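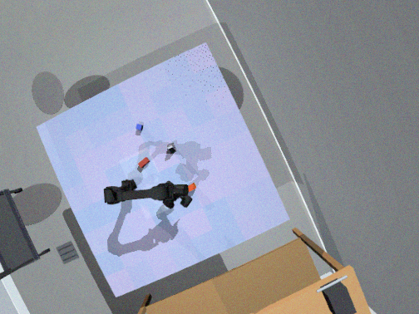

Who should decide when a robot arm has passed a simulated test? Someone other than the person who trained it, working from a pass rule written down before the first run.

I have held this view since April, when two teams at Farnader reported scores for the same task and could not agree on what they had measured. The task was simple: pick up a named block from a table and put it down clear of the others. One team counted a lift as a pass. The other wanted the block released and the arm back at rest. Both had done 200 runs, and both reports looked fine until they were laid side by side.

A simulated table is cheap to reset, and that makes people careless. If a run goes badly, it is easy to blame the starting layout and try again. I would ban this. Every run that starts should be counted, and the layouts should be fixed in a list that the training team does not see. Forty layouts would do for a small task with coloured blocks.

Duygu Çınar, who wrote the first draft of our rules at Sison, wanted the lighting and table surface to change between runs as well. I thought it was too much work and I was wrong. Shadows and patterned surfaces can upset a camera-based policy, and a standard that leaves them out is testing very little.

Tuncay Ertürk disagrees with me on one point. He says strict rules slow down small groups, who may have one person doing everything. That is fair. A small group can still swap tests with another one, as Pritis and Mirari have done, and the paperwork comes to 4 pages.

What I would not accept is a score published without its pass rule. The rule should be printed next to the number, in the same size of type.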